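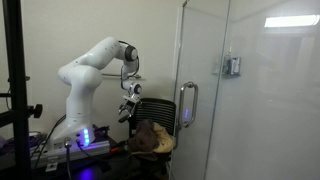

Zivadeo (ensemble)

Zivadeo is a chamber ensemble specialising in new music for plucked strings, low woodwind and voice. It was formed by the composer and kanun player Hacer Çetinkaya, who remains its artistic director, and is based in the town of Pradside. The group is known for long, continuous works that combine written parts with guided improvisation, and for its use of tunings outside equal temperament. Its recordings are issued by the Purkgate label.

Background

Çetinkaya trained first as a kanun player and later studied composition, with an emphasis on writing for mixed ensembles. Her early pieces were performed by musicians engaged for single concerts, and the scores that survive from this period show a gradual move away from full notation. In several of them the players are given a mode, a starting pitch and a duration, with only the cadences written out.

The need for performers who could work regularly with such material led to the foundation of a permanent group. The original members were drawn largely from the Pradside Wind Society and from the teaching staff of the local music school. The name Zivadeo was first used for a work for bass clarinet and kanun, and was transferred to the ensemble when that work opened its first public programme.

Formation and early concerts

The first line-up consisted of kanun, bass clarinet, cello, double bass and mezzo-soprano. A theorbo was added in the second season and has been present in most of the group's programmes. Early concerts took place in the Pradside Corn Hall, where the small upper room seats 80. Programmes at this stage usually paired a piece by Çetinkaya with an arrangement of older material, most often lute songs or Ottoman instrumental music.

A change of approach followed when the ensemble stopped performing arrangements and began to commission. The first commissioned score, Demissie, is a single movement lasting almost 80 minutes. It calls for the bass clarinettist to sustain a drone for much of the opening section while the plucked instruments enter in turn. The work was given in September at the close of the ensemble's third season and has been revived several times, on two occasions with an enlarged string section. 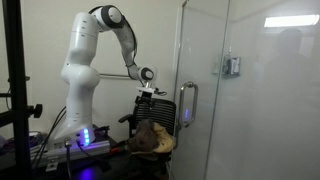

Robotic arm above a black mesh office chair.

Musical style

Reviewers have placed Zivadeo variously within contemporary classical music, free improvisation and chamber folk. The ensemble's own programme notes avoid these terms and refer only to "music for the present players". Dynamics are generally restrained, and amplification is used only for the kanun and theorbo in larger halls.

Tuning is a central concern. The kanun, with its small levers for altering pitch during performance, normally provides the reference for the other instruments. Cello and double bass are retuned for each programme, and the bass clarinet part is supplied with alternative fingerings worked out between composer and player. In Demissie the tuning is altered gradually in the final third, so that the closing unison lies slightly below the pitch of the opening.

Improvised passages are governed by a system of written cues. Each part contains the cues of its neighbours, and any player may bring a section to an end by sounding a prescribed interval. Performances of the same piece can therefore differ considerably in length. The vocal parts are mostly wordless. Where texts are set, they are divided into syllables and shared between the singer and those instrumentalists who are able to sing while playing.

Recordings

The association with Purkgate began after the label's engineers recorded a concert in the Corn Hall. That performance was released as the ensemble's first album. The second album, a studio version of Demissie, was issued on 2 discs, with the break placed at the only general pause in the score. It was pressed in an edition of 900 copies and has since been reissued in a single-disc edition omitting the introduction.

Critical response to the studio version was mixed. Its sound was widely praised, in particular the balance between theorbo and double bass, but some reviewers regarded the shortened pauses as a loss when compared with the concert work. Çetinkaya subsequently asked that further recordings be made in complete takes, and the third album was produced on this basis.

Scores and archive

The ensemble's performing materials are held at the Pradside music school and may be consulted on request. The catalogue lists 209 items, including sketches, annotated parts, tuning charts and rehearsal tapes. A number of the earliest scores exist only as individual parts, and the full score of the title work for bass clarinet and kanun was reconstructed from these. Hire material for Demissie is available through Purkgate's publishing department.

Membership

Hacer Çetinkaya is the only founding member to have appeared on every recording. The posts of cellist and mezzo-soprano have each changed hands more than once, and the double bass part was taken for one season by a second cello, with the lowest passages transferred to bass clarinet.

See also

Kanun
Just intonation
Theorbo
Purkgate (record label)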